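Using the Shared Laundry Room at Ekby House

Residents may use the laundry room from 6 a.m. until the building closes for the night. Please follow the steps below.

Step 1. Reserve a time. Write your apartment number on the sheet by the door. Each household may hold one reservation at a time. Reservations not taken up within 12 minutes are released.

Step 2. Sort your laundry at home. Separate dark, light and bright items, empty all pockets and close zippers. Items marked "hand wash only" should not be brought down.

Step 3. Load the washer. Place items in the drum one at a time and check that no fabric is caught at the door.
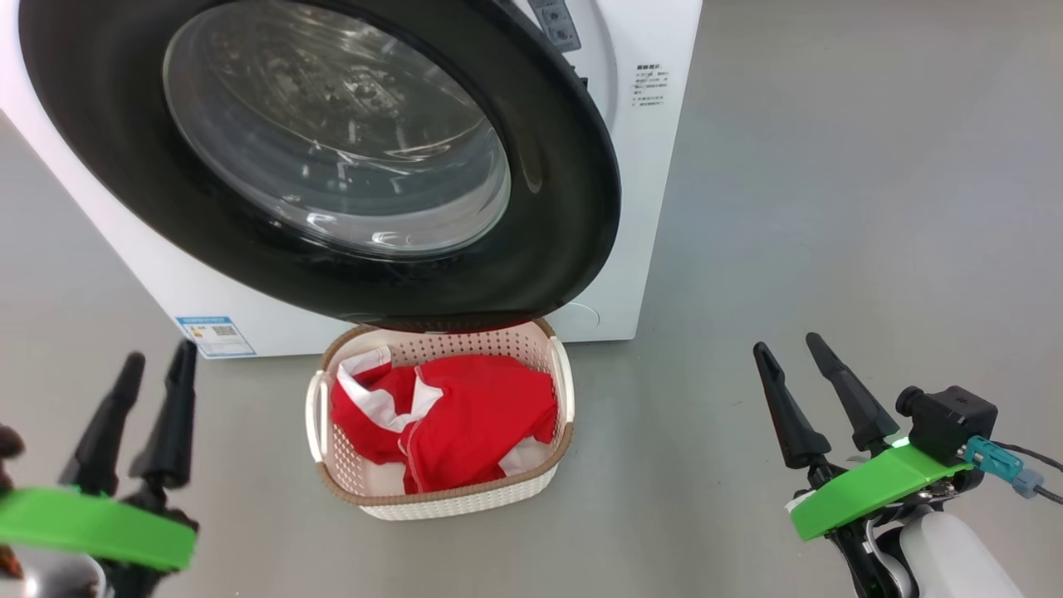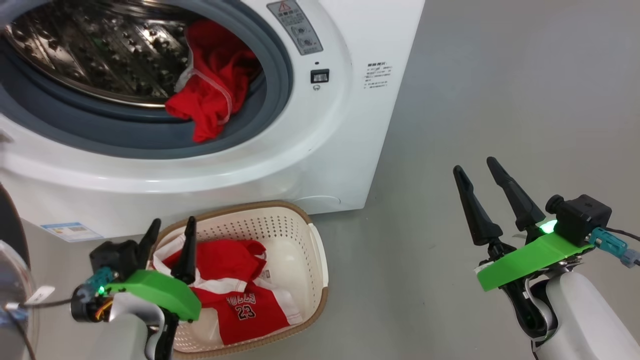
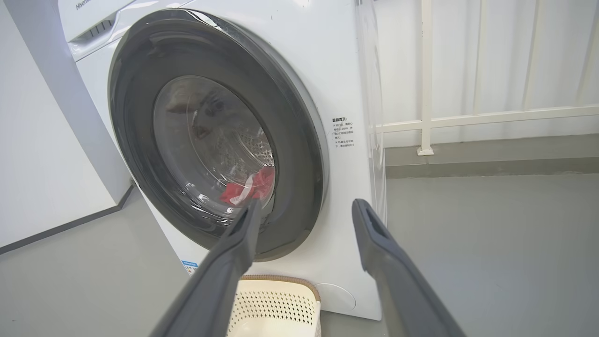
Step 4. Add detergent. Use the amount given on the package for a normal load. Fabric dye and bleach are not permitted.

Step 5. Select a program and pay with your resident card. Cards may be topped up at the Nenthorpe office.

Step 6. Collect your laundry promptly. Wipe the door seal and leave the door ajar.

Faults should be reported to Greer Menzies, Building Services. Please give the machine number and the time of the fault. Requests for refunds are handled by Noura Hourani and must be received by the end of the month.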